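How to Get a White Ring Out of a Wood Table

Posted 2025-09-24 in Furniture, Mostly Salvaged

Sooner or later somebody puts a hot mug on your table. They will be a person you like, and they will have walked past the coasters to do it. What you get is a cloudy white circle, and after it a period of about a week in which every visitor tells you to use mayonnaise.

You can use mayonnaise. I have. It works in the same way that leaving the table alone overnight works, except that in the morning you also have to clean mayonnaise off a table.

First, look at the color of the mark

White or cloudy means moisture is trapped in the finish. The wood underneath is fine and you can probably fix it this evening.

Black or dark gray means water went through the finish and got into the wood. That needs stripping and sometimes oxalic acid, and it's a separate page, which I have been promising to write since a previous October.

If you can feel a dip or a bubble with your fingertip, the finish has softened or lifted. Skip everything below and read up on refinishing, preferably sitting down.

What you need

A clean cotton cloth with no print on it (an old pillowcase is ideal)
A clothes iron, emptied of water
Plain petroleum jelly
Soft rags
Paste wax, if your table is the waxed sort
Patience, or a radio

Step 1. Wait

Give the ring a full day. Fresh ones sometimes fade by themselves, and you get to take the credit.

Step 2. Clean the spot

Wipe with a barely damp rag and a drop of dish soap, then dry it right away. Any crumbs you leave will be ironed into the finish, where they will outlive you.

Step 3. Try the jelly

Rub a thin film of petroleum jelly over the ring, going slightly past the edges. Leave it overnight. Wipe it off in the morning and look at the table from a low angle with the light coming across it. Straight down, everything looks cured. I once declared victory on my aunt's sideboard from a standing position and had to take it back at lunch.

Step 4. Try the iron

Fold the cloth once and lay it over the mark. Set the iron to its lowest dry setting, no steam. Press for a few seconds, lift, and look. Keep the iron moving and keep looking. The cloudiness should thin out from the edges inward. Stop when it stops improving, even if it isn't perfect. People ruin tables between "nearly gone" and "gone."

Don't do this on shellac, which softens with very little heat. To check, dab a hidden spot under the apron with denatured alcohol on a cotton swab. If it gets sticky, put the iron away and stay with the jelly.

Step 5. Rub with the grain

If a faint haze is left, a little paste wax on a soft rag will often hide it. Work in long strokes that follow the grain from one side of the table to the other. Small circles feel more thorough and leave you with small circles. On pale wood you may have to get your nose down to the surface to find which way the lines run.

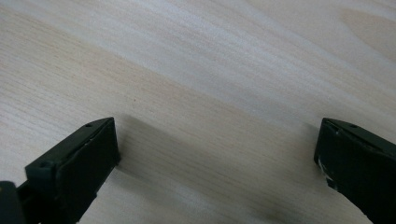
Pornthip Thongdee writes that I've undersold the hair dryer, which did the job on her kitchen table when the iron made her too nervous to breathe. Low heat, held a hand's width away, and she gave up after ten minutes, went to bed, and found the ring mostly gone by breakfast.

Fair enough. A hair dryer is slower and much harder to do real damage with, so if your table came from a grandmother, start there. Keep it moving and feel the wood between passes. Warm is fine. If you pull your hand back, so should the dryer.

Step 6. Leave it bare for a day

Don't put the bowl back yet. Don't put the laptop back either. The finish has been through something and would like a night off.

Things I don't recommend

Toothpaste is a mild abrasive. It will take off the ring, and some of the shine along with it, so you'll have traded a white circle for a dull one. Ashes and oil do the same thing with more mess. Sandpaper of any grit is a decision to refinish the whole top, whether or not you know it yet.

And buy heavier coasters. The thin cork ones stick to the bottom of a cold glass, travel a short distance, and drop onto the floor, after which the glass goes down on the wood and you are back at Step 1.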